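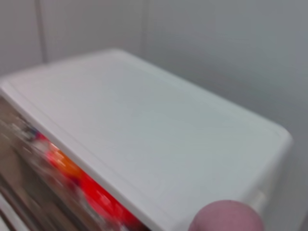

Mateja Softić used to tell her new students that a family will forgive you almost anything except not being listened to, and I have thought of her words at the start of every chapter in this book, but most of all at the start of this one.

Figure 5.1 White storage box with a flat lid.

Chapter 5
When a Relative Says Something Is Wrong

We come now to a part of nursing that I am rather fond of, and which (I do admit) I was slow to learn myself. On my first ward at Drumden I was very busy with charts, and it was a daughter at the bedside who told me, twice, that her father "wasn't himself". She was right, and his chart caught up with her some hours later.

In this chapter we shall look at how to ask relatives what they have noticed, how to write it down in their own words, and when to call for help. You may like to keep your notes from Chapter 3 close by, as we shall lean on them a good deal! 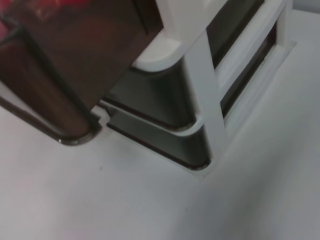
Figure 5.2 White structure with rounded edges.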